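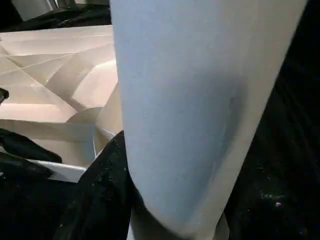

Kvaran two-arm cell: setup and upkeep FAQ

27 Oct 2019
By the Sasteo bench desk

How often do the fingers get cleaned?
Every 60 cycles. Damp cloth, no solvent. Check the pads for lint while your there, black cloth sheds and it sticks. Swap pads at 2,360 cycles even if they look OK.

Which arm do I home first?
Left. Then right. Both grippers open before you home, and nothing tall between them. If a pole is already up in the frame, jog by hand at low speed. 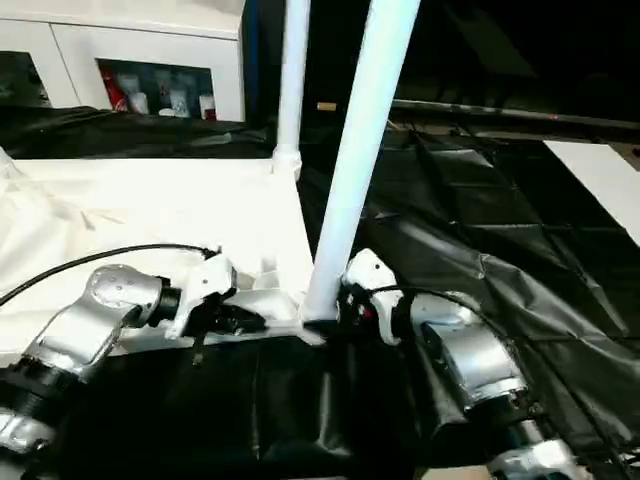 Can I run the tube job with one arm?
No. One gripper stays on the square frame, the other takes the tube. One-arm mode is for calibration only. 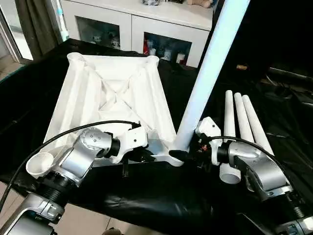

Left gripper at the frame edge, right one at the foot of the long tube.

Tube won't seat?
Re-teach the socket point. Usually drifted since Febuary. Still bad, call Tasov, ext 102.

Cable keeps snagging, what now? 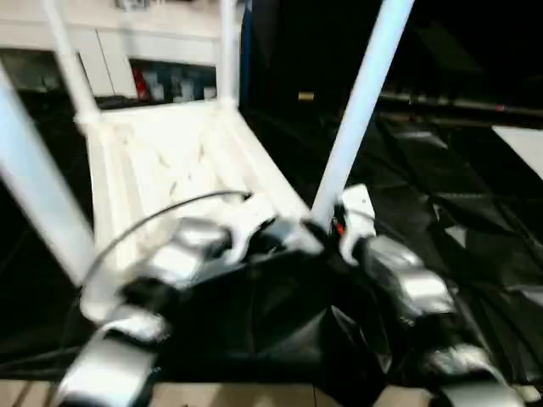
Slack is set at the base clamp, not at the wrist. Loosen, pull through, retighten, then run the arm to full reach and back. You want a loop that rides above the silver links, like the left arm's. Fabric jobs need more slack than tube jobs. Recheck after 16 hours of running.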